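3.2 Collecte des démonstrations

Les démonstrations ont été enregistrées par téléopération sur le poste de Zuven, à raison de 28 épisodes par objet. Chaque épisode débute pince ouverte et s'achève lorsque l'opérateur valide la dépose. Les images proviennent de la caméra de poignet – seule vue fournie à la politique – et sont synchronisées avec l'ouverture de la pince. La position de départ des objets est tirée au hasard avant chaque essai (figure 3).
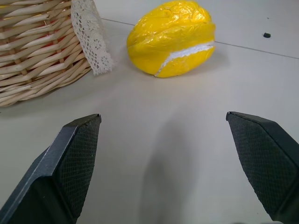

Figure 3. Vue de la caméra de poignet : pince ouverte, balle jaune enveloppée de plastique froissé et panier tressé.

Les surfaces brillantes et irrégulières ont été retenues à dessein, les reflets variant avec l'orientation du poignet. Un épisode est écarté si sa durée dépasse 90 secondes ou si l'objet quitte la table. Après ce tri, le jeu Codard compte 116 épisodes. Les échecs de saisie suivis d'une reprise ont été conservés – ils sont annotés séparément et leur effet sur l'apprentissage est examiné en section 4.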